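The Pond I Swore I'd Never Build

I grew up with a pool. It was a blue kidney shape with a slide my brother cracked his chin on, and my mother spent every summer evening of my childhood fishing leaves out of it in her bathrobe. So when we bought our house and found ourselves with a long, sloping, mostly dead backyard, I made one rule. No water. Water was work, and I'd seen the work up close.

You can guess how that went.

What got me was a dinner at a friend's place in February, outdoors, in coats, with a little heater going. They'd put in a natural swimming pond the year before (no chlorine, half of it planted up with rushes and iris, the other half clear and deep enough to dive into) and even in the cold, with everything brown and flopped over, I couldn't stop looking at it. There was a frog! I went home and read until two in the morning.

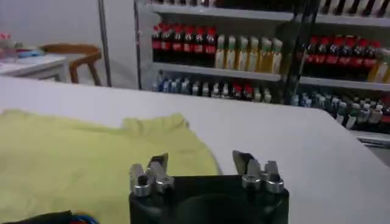

If you haven't come across these ponds, the basic idea is pretty simple. You dig one hole with two zones. The swimming zone is deep and plain. The planted zone, usually the same size or bigger, is shallow and full of gravel, and a pump pushes the water slowly through the roots. The plants and the bacteria living on the gravel eat up whatever would otherwise feed the algae. Get the balance right and the water stays clear. Get it wrong and you've got soup, which I'll come to.

I called three builders. The first one tried to sell me a hot tub. The second never called back. The third was Kevin Usuga, who turned up in rubber boots, walked straight past me and stood at the bottom of the slope for a good while without a word. Then he asked where the rain went.

I had no idea where the rain went. I'd lived there four years! But he made me stand out in the next big storm and watch, and I'm so glad he did, because it was running straight through the exact spot where I'd drawn my beautiful oval. Lawn runoff is about the worst thing you can let into a pond like this – it's full of nutrients, and algae throws a party. We moved the whole thing uphill and put a shallow ditch above it, and the ditch is now one of my favorite parts of the yard. It has ferns.

The dig started on 2020-06-01. I'd pictured a quiet week with a cute little excavator. What I got was a mountain of clay where the patio furniture used to be, and a neighbor's dog who treated it as a personal gift. The liner went in, then the wall between the zones, then the gravel, which had to be washed. All of it. Kevin's crew did most of that, but I did a fair share with a hose and a wheelbarrow and I could feel it in my shoulders until fall.

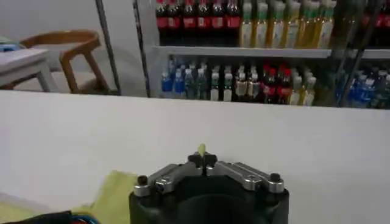
Then came the pump argument. I wanted the Valonix because it was quiet in the showroom and had a nice dial. Kevin wanted the Uibo, which looks like something off a fishing boat, and said I'd be hearing waterfall and not pump anyway. We went with the Uibo. He was right, and he's brought it up since.

Plants were my department. I bought 169 of them, mostly little plugs that looked like lawn clippings in a tray, and set them out on my hands and knees with a board under me. Soft rush, pickerelweed, blue flag iris, some water mint that I now wish I'd kept in a pot. You don't use soil, just tuck the roots into bare gravel, and every bit of gardener in you screams that they'll starve. They don't. By August the rushes were up to my waist.

But July, oh boy. July was green. I'd filled the thing, invited people over, bought new towels, and by the end of the second week I couldn't see my own feet on the top step. I panicked and ordered a bottle of algae killer, and thank goodness I called around before I opened it.

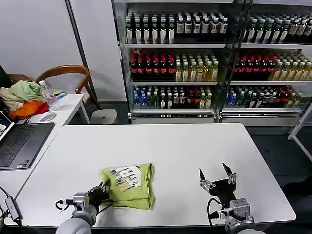 Leave it alone, Rimantas Stankevičius told me over the phone, it's a baby. Every new pond goes green, he went on, and the people who end up with a bad one are the people who keep dumping things in it. Pull the stringy stuff out by hand, let the plants catch up, and don't you dare put goldfish in there.

So I pulled the stringy stuff out by hand. I did it most evenings, in my bathrobe, and yes, I thought about my mother the whole time. It took five weeks. One morning I went out with my coffee and could see the bottom, every pebble of it, with a water beetle rowing along like he owned the place.

Money, because everyone asks. The gravel, plants and odds and ends I bought myself came to $2,918, and that's separate from the digging, the liner and Kevin's time, which cost more than our car. I did save $200 by picking up leftover Vasetti stone for the edging from a yard that was clearing it out. It doesn't quite match along the back. The mint has covered most of that.
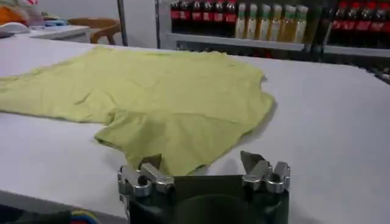
As for upkeep, I cut the plants down once in late winter and haul the clippings well away so they don't rot back into the water. I clean the skimmer basket, which takes a few minutes, more when the maple drops. There's a Fivel net I stretch over the deep end in October. The pump gets pulled and rinsed in spring. I don't test for chlorine or store jugs of anything in the garage, and my hair isn't green.

It's colder than a regular pool, I should say that. Kids don't care, but my father-in-law got in up to his knees, said a word I won't print, and hasn't been back. And you do share it. Dragonflies, newts, a heron who came twice and stood there looking annoyed at the lack of fish. If the thought of something small brushing past your ankle makes you shudder, get the blue kind and enjoy every minute of it.

My mother came to stay last summer. She walked around it a couple of times, asked where we kept the leaf net, and was out there with it before I'd finished making lunch.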